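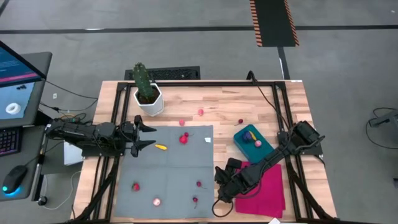 Fruit, tray and gray mat between the two arms.

Skident 2 review: the first planner I've wanted to keep

I have been putting off two-arm work for years. One arm I can handle. With two arms you spend your mornings writing rules about who goes first and your afternoons finding out which rule you forgot. So when the people at Carkby put out the second version of Skident in July, I installed it mostly to complain about it, and I have now been using it every day and would be pretty upset if somebody took it away!

Skident is a motion planner with a perception front end and a small scripting layer on top. You give it camera views, a description of your arms, and a task written as short steps (pick this, put it there, don't touch that). It works out which arm takes which step and plans both paths together. My test task is toy fruit sorting: corn and bananas and berries, picked up from a cloth and dropped in a tray, with a potted cactus left standing at the back. Small round things, long thin stems, soft fabric under them. It's a mean little task and I love it.
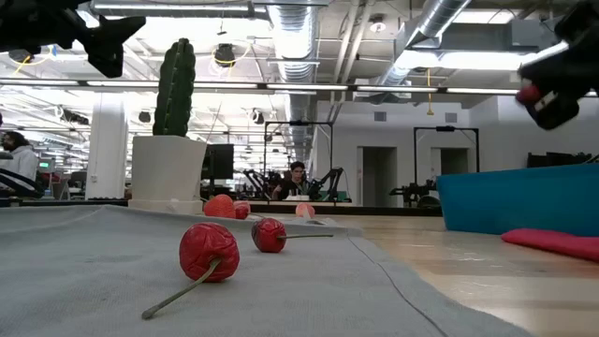 Toàn Lục

Setup
The installer took longer than the calibration, which made me laugh. Calibration is a guided routine where each arm visits a series of poses and the software solves for the cameras as it goes. Mine wanted 40 poses. You can get away with fewer, and the docs say so, but the full set gave me noticeably steadier grasps near the edges of the table, so just let it run and go get a coffee.

Describing the arms was easier than I feared. It read my existing model files, complained about one joint limit (it was right, I had a typo in there from last year) and moved on.

Perception
I expected to be let down by this part and I wasn't. Cherries are awful for a vision system: dark, shiny, tiny, and the stem sticks out in whatever direction it likes. The old version treated a stem as part of the fruit and put the grasp center somewhere out over the cloth. Version 2 splits the thin parts from the body and lets you choose which one to aim for. Two cherries close together come back as two cherries nearly every time. I ran 100 picks on red fruit alone and 2 went wrong because of a bad detection. The rest of my misses were my own finger-width settings.

Creases in the cloth still confuse it a bit. A sharp fold in a gray mat can show up as a thin ridge, and the planner will lift politely over it. Harmless, but it costs you time. There's a smoothing setting under Surfaces that helps a lot, and I wish it were on by default.

Planning
Okay, this is the good stuff. Both arms share one timeline that you can scrub back and forth, and any stretch where they come closer than your safety distance is shaded. Drag the distance slider and the shading updates right there. I've had the timeline open on the second monitor all week just because I like watching it. When a fruit sits in the middle where either arm could go, Skident tries both and keeps the cheaper plan, and it tells you in a plain sentence why it picked the one it did. "Left arm chosen, right arm would wait." More software should talk like that.

Replanning is quick enough that I stopped thinking about it. Shove a strawberry sideways between picks and the next plan simply has the new spot.

Tooling
Logs are readable text, one line per event, and you can replay any run in the simulator from the log file alone. I kept 1,000 runs on an ordinary drive before I thought to check the size. There is a plug-in for the Chávez grasp library too, which I tried on Friday and will keep using for the stem picks.

What I'd fix
Undo in the script editor only goes back one step. One! The "pause both" button sits next to "clear plan" and they're the same color. And the forum is quiet, though the answers I got from the Enditville office were fast and came from someone who had clearly tried my script.

Should you get it? If you run a single arm, the older version will do you fine and you can skip the upgrade. For two arms over one table, yes, try it, and start with something small and annoying like cherries. I'm moving on to folding cloth next and I'll add notes underneath when I have some.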